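Kustine Bench Rules
README for the two-arm sorting recordings
Version 2, last edited 20/03/2022
Maintained by Linnea Magnusson. Complaints to the same address.

What this is

A set of house rules for recording two-arm tabletop work, kept in the same folder as the recordings so that people can't claim they didn't find them. The task is sorting computer mice by color into trays. Mice are cheap, they come in more pastels than anyone needs, and they are just awkward enough to pick up that a bad grasp shows.

If you only want the recordings, skip to Files. If you plan to add to them, read the whole thing. It's short, and the first draft was worse.
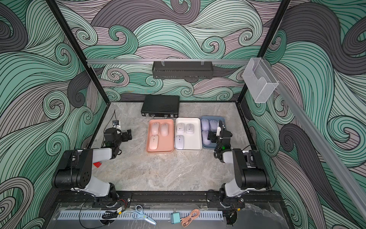
Fig. 1. Kustine bench, fixed view. Three trays, three mice in each.

Rules for the bench

1. Trays go side by side, pink, white, blue, left to right. "Left" means left in the fixed view. We lost an afternoon to this.
2. Straight and square is not required. Trays get nudged, and a policy that only works on perfectly lined-up trays belongs in a museum.
3. One color family per tray. Pink is easy. The pale ones are where friendships end, so see Color calls.
4. Note every change of start layout in the log before you record, even if you think it's obvious. Especially then.
5. Hands stay out of the reach of both arms whenever the motors are powered. Paused counts as powered. "I was quick" is not an entry we accept in the incident log.
6. Stop button within reach of the person running the session. Across the room is not within reach, however long your arms are.

Rules for two arms

Each arm has a home side, but either may cross the middle. When both want the same tray, the one already over it finishes and the other waits. Arkell, our scheduler, is supposed to handle this. The operator is supposed to watch Arkell.

Slow both arms down whenever the grippers are working over neighboring trays. Yes, it makes the episode longer. Nobody has ever been charged for the extra seconds.

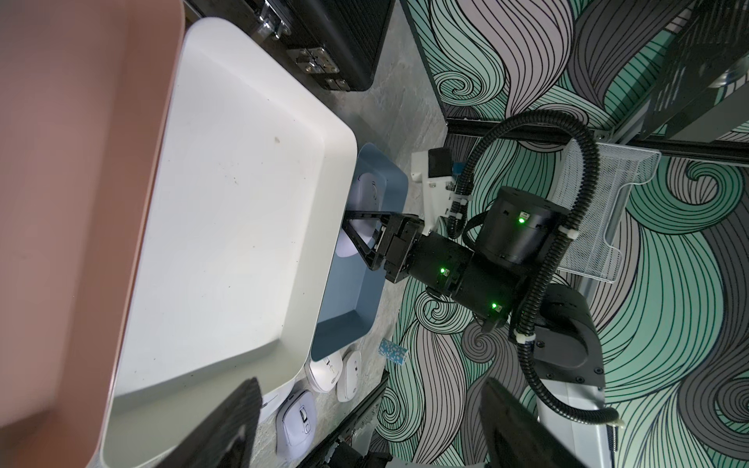

Keep episodes where a grasp slips or a mouse ends up in the wrong place. Mark them as such and leave them in. A folder full of flawless sorting tells you mostly who did the deleting. Throw an episode out only if a view is missing, the clocks disagree, or a person reached in. Write down which.

Color calls

White, lavender and "sort of gray" change places depending on the camera. The label comes from the object list, never from the video. If a mouse isn't on the list, add it first and argue later. Sverre Vik settles ties, and has asked me to say that he takes no pleasure in it.

Files

The set holds 3,000 episodes. Each folder has the fixed view, the wrist views, joint positions for both arms and a plain text note. The notes vary. Some are a paragraph; one says "fine."

File names follow the Jallel pattern: bench, operator initials, run number. No spaces. The 7 files with spaces in them are being left alone as a warning.

Known problems

Wrist views get blocked by the gripper itself at close range. The operator initials LM and LV were mixed up for part of April and have been fixed as far as we could tell.

Comments on the rules
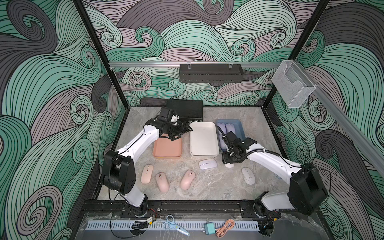 Sølve Solheim: Rule 4 needs teeth. I went through the logs and "same as before" turns up constantly, with no hint of which before. Could the recorder refuse to start until the layout field has been filled in? Also, rule 5 should cover people fetching a dropped mouse, as that's when everybody forgets it.

Reply from the maintainer: Agreed on both. The layout field becomes required in the next version, and "same as before" will be rejected by the form. Fetching is now listed under rule 5 in the working copy. Send further edits as a change to this file, with your initials, and no spaces in the name.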